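I've been trying to get my breakfast stuff down to one table. The kitchen in this apartment has 125 square feet if you count the part behind the door, and the counter next to the stove is only good for a cutting board. So the light wood table has become the breakfast table, and everything that plugs in lives on it or gets carried to it.

The rice cooker is the thing I would keep if I had to get rid of the rest. I make a pot in the morning and it covers breakfast and most of lunch. For a long time I had it pushed under a shelf, which was a mistake because the lid on mine swings all the way up and back. It needs clear space over it and some behind it. On the left end of the table it has both.

The toaster went next to it. I wanted a two-slot one because the four-slot I had in Vokham took up too much room and I never used the other half.

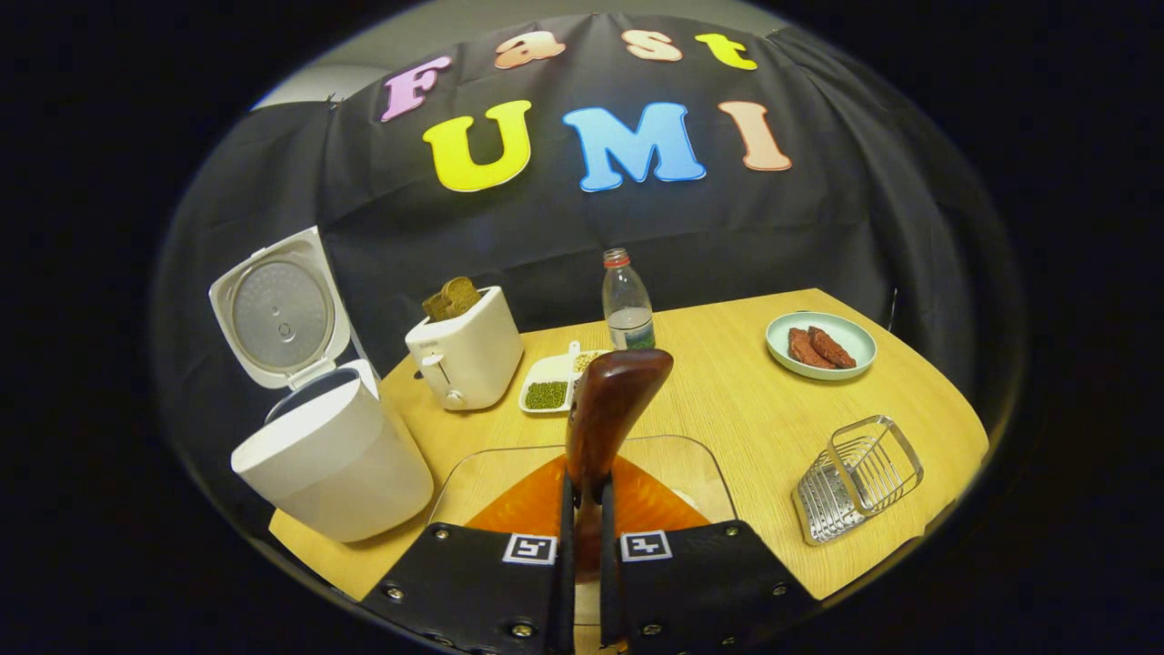

Andcombe, September 18, 2020

Same setup after another round of moving things. Rice cooker on the left, toaster beside it, and the dry goods out in front where I can reach them. The divided tray is new to the table. Mung beans go in one part and the pale yellow grain goes in another, and the white scoop stays with it. Before this I kept both in bags with clips, and the clips kept popping off.

I like mung beans cooked in with the rice. I rinse them, soak them while I shower, and put them in with a little extra water. If I forget to soak them I still put them in and they come out firmer. Karthik Marikar, who lived across the hall from me at the old place, does his separately with ginger and salt and pours them over. His way is better but it's a second pot to wash.

Meat goes on the round mint-blue plate toward the back on the right. I used to put it up front and kept hitting it with my sleeve. Toast I eat straight out of the toaster, standing up, so it doesn't get a plate.

The water bottle with the red cap has ended up at the back of the table too. I top up the rice from it so I don't have to go to the sink.

Things still to sort out. I only have one outlet on that wall, and I don't like running the rice cooker and the toaster off the same strip at the same time, so I do the rice first. The toaster is rated at 866 watts. I also need a place for the rice paddle, which is in a drawer with the batteries right now.

I'm going to leave it this way until November, when I'm supposed to get the shelf from Onyeka put up over the stove. It may all move again then.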